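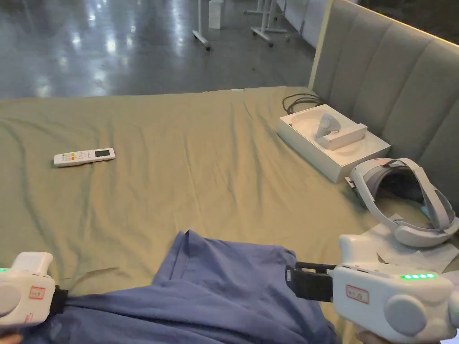 November, 6:40 a.m., coffee number two

Reran the Tirik fare scraper overnight on the Flisier routes. It pulled 2338 quotes before the airline's site decided we were a nuisance and began serving us the page about pet carriers. Fair enough.

Findings so far:

- Base fare on the Bellamy–Cirkley hop dropped 8 percent against last month. Checked bag fee went up by more than that. The press release mentions only the first.
- Seat selection is now a separate line even for middle seats. Someone in revenue management believes a person will pay for 17E. The booking data says they're right.
- The 25-minute turnaround is in the schedule but not in the logs. Median gate time is closer to the old figure, so my cost-per-seat sheet flatters them. Needs fixing before anyone quotes it.
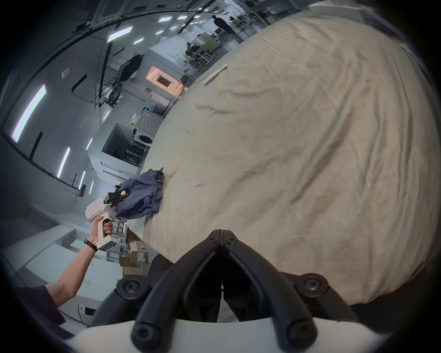
## To do

- Slow the scraper to 200 requests an hour and stop angering it at 3 a.m.
- Split fees from fares in the sheet. Column H is a swamp, and I dug it.
- Ask whoever has the old Cirkley timetable to put it back in the shared folder.
- Throw out the pet carrier rows.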